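Call for participants: does sorting small parts really calm you down?

Zokilmont Reading Room, evening sessions in August 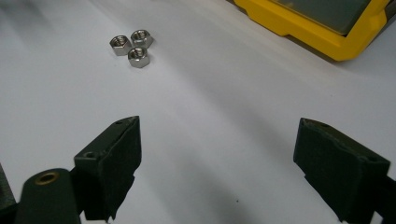 You have probably seen the claim. Twenty minutes of quiet handwork, the wellness people say, and your stress drops. Kuvus sells a course on it. Brirnix prints it on the box. We asked both for the studies behind it and got a brochure and a discount code.

We doubt it. We may be wrong, and we would like enough people in the room to find out.

We need 61 adults who can give us three evenings. On one you will sort nuts, washers and buttons into trays. On another you will read a dull magazine. On the third you will sit there with nothing to do. You fill in the same short form before and after each session. The order is drawn by lot and you can't choose it.

Who can sign up: anyone over 18 who can sit at a table for an hour. Please don't apply if you have taken the Kuvus course or if you sell craft kits. Believers are welcome and so are grouches, but tell us which you are on the form.

What you get: bus fare and a hot meal. We do not promise that you will feel better. If a friend tells you this is therapy, your friend has not read this notice.

An earlier trial by the Opoku group had 194 people and no comparison evening, so it can't tell us much. Ours is smaller, but it has one. All results will be posted, including boring ones.

Write to Wumpini Aidoo at the Reading Room front desk, or leave your name and a phone number in the box by the door. Sign-up opens 2023-08-05 and closes when the places are filled.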